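Clearing the Table, One Plate at a Time

08/08/2019

By a staff writer

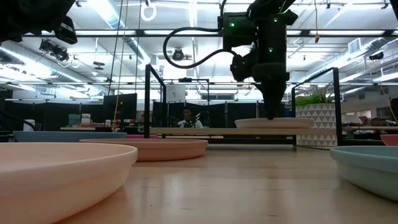 The pitch goes like this. You don't program the robot. You show it. A person takes hold of a pair of controls, the arms follow along, and after enough rounds of putting plates on a rack the machine can put plates on a rack by itself. Anyone can teach it, the brochures say, in the same way anyone can teach a kid to set the table.

I have two kids, and I spent two days in November watching people teach robots for a company called Clerkura, and I can report that the comparison is hard on the kids.

Clerkura sells what it calls demonstration hours. Other firms have the arms and the software. What they lack is a pile of recordings of somebody doing the job right, so they hire Clerkura to make the pile. The order on the books that week came from Plerum, which wants to sell a dish-handling system to cafeterias. Plerum had asked for 2,000 good runs of one job: pick a plate up off the table, stand it or lay it on the shelf, let go, back away.

Good is the word to watch. A run is thrown out if the plate slips, if the operator stops too long to think, or if the gripper knocks the shelf on the way in. Plates are round and shallow and their rims are an awkward thing to grab with two stiff fingers. A human hand slides under the edge, feels the weight and shifts without any thought. The person on the controls feels nothing. They judge it all by eye, and from where they sit the far side of the rim is often hidden by the gripper itself.

During one stretch I kept a tally in my notebook. Out of 41 tries, 10 were tossed. The shift lead thought that was a decent afternoon. It may well be, but every tossed run costs as much to make as a kept one, and the operator's wrists don't know the difference.

The operators are good at this, I should say. The best of them have a slow, flat way of moving that looks almost lazy. New hires jerk and correct, jerk and correct, and the machine will learn the jerking along with everything else if you let it. So the first week goes to teaching people to move in a way a robot can copy. I asked how this squared with the idea that anyone could do it. Anyone can, I was told, after the first week.

Then there is the question of what has been learned at the end. On my second day I was shown a trained arm working on its own. It did four plates in a row without trouble, and I was impressed in spite of myself. I asked if we could swap in a soup bowl. We could not. Bowls are a separate order. So are plates in a stack, plates with food on them, and plates handed over by a person, and a cafeteria, as far as I remember from eating in them, consists mostly of those.

Supporters say this is a matter of scale. Collect enough plates, bowls and trays and at some point the machine gets the general idea of dishes. Perhaps it does. The people at Lý, a smaller outfit that trains arms to fold towels, told me much the same story about towels, and were a good deal less sure where that point was. One of their engineers guessed it could take up to ten times the data they had. Asked what the guess was based on, he laughed and changed the subject.

Truston, which runs kitchens for office buildings and has been offered an early Plerum unit, is waiting. Its operations office gave me a plain list of what it wants to know: how long the arm runs before it needs help, who gives the help, what happens when the supplier of the plates changes the plates. Plerum's answer to the last one was that more demonstrations could be arranged.

I don't think showing a robot what to do is a dead end. It beats writing out every joint angle by hand, and I have seen that done too. My complaint is with the bill. The savings are advertised as coming from the machine, while the skill is supplied by hourly workers in a rented hall, whose movements are recorded, sold once and then used for as long as the buyer likes. None of the operators I spoke with knew where their runs would end up. A couple of them had not heard of Plerum.

When I left, the order was still short of its total, and the evening shift was coming in to pick up where the day shift had stopped.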